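Pamgate Bagging Set

Readme, version of 2019-12-16
Maintained by Ifigeneia Tsolakis

Contents

The set covers small household items being put into bags and taken out again, along with the trays they are kept in. There are 231 recordings, each in its own folder. Stills are stored separately under stills/, numbered from 0001 to 1121.

Items

Bags are clear plastic unless the notes file says otherwise. Items were picked for plain colors, mostly white, pink and yellow, so they can be told apart through the plastic. Each recording uses one bag and up to 80 seconds of handling. Trays may lie flat or stand on edge, and both positions are kept in the set. 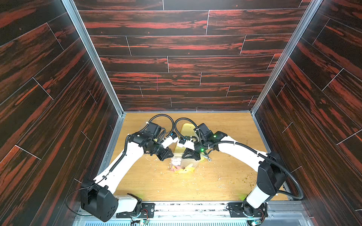 Item names in notes.txt are short and lowercase, with the color first. If two items in a bag share a color, the second gets a number after its name. Items that fell out of the bag during a recording are still listed, with "out" in the last column.

Surroundings

The floor is light oak. Wall panels are dark wood grain and were changed once, in January, from the older Hodeck pattern. Recordings made before the change are in the folder named old_walls.

Known problems

Glare on the plastic hides the contents in 100 of the stills. These are listed in glare.txt and have no item labels. A few folders still use the old project name, Kaewkla, in their file headers. It can be ignored.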